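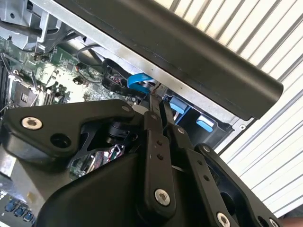 Questions I get about buying and fixing up secondhand desktop computers

Do you sell the computers yourself?

I do, but only a few at a time. I clean up old office desktops at home and sell them through Kitside, which is the little shop page I share with my friend Omolara Jibrin. She handles the laptops and I stick to desktops (I like having room for my fingers!).

Is a used desktop really good enough for everyday stuff?

For email, homework, video calls and paying bills, yes, easily. My own mother is on one I fixed up for her in April and she has yet to call me about it, and she calls me about everything. If you edit a lot of video or play the newest games, you'll want to spend more than my customers usually do.

How much memory do I need?

I put 16 GB in everything I sell. Go for 32 if you're the kind of person who never closes a browser tab — I'm married to one of those.

What does it cost?

The basic tower is $70 without a screen. Add $19 for a keyboard and mouse, and $44 if you'd like me to swap in a bigger drive. I don't haggle on the basic one, sorry. There's hardly anything in it for me at that price as it is.

Can I open the case myself? I'm scared of breaking something.

Please do! Shut it down, unplug it from the wall, hold the power button for a few seconds and touch bare metal on the case before you reach in. Then go slow. Take a picture of where the cables go before you pull any of them. I've skipped that step more than once and paid for it with a whole evening of squinting.

The one thing I'd leave alone is the power supply. Swap the whole unit if it's bad, but don't open it up.

How do you clean out the dust?

Canned air in short bursts, can held upright, and I keep a finger on the fan so it can't spin. I do it outside on the step if the weather's decent. No vacuum cleaner, please. Cillian Gallagher wrote in to say he's used one for years with no trouble, and good for him, but I still won't.

Will you wipe my old drive if I trade in my computer?

Yes, and I'm happy to do it while you watch. You can also pull the drive and keep it, and I won't take anything off your trade-in for that. Do copy your photos somewhere else first, though. Once I've wiped it I can't get them back.

Mine is loud. Is it dying?

Maybe, but start with the dust. A steady whoosh is normally a fan working too hard. Clicking or grinding from an old hard drive is different — back up your files today and ask questions after.

Do you ship?

Local pickup only for now. I mailed one tower and it arrived with a corner bent in, and I felt awful. Message me through the Kitside page and we'll set up a time.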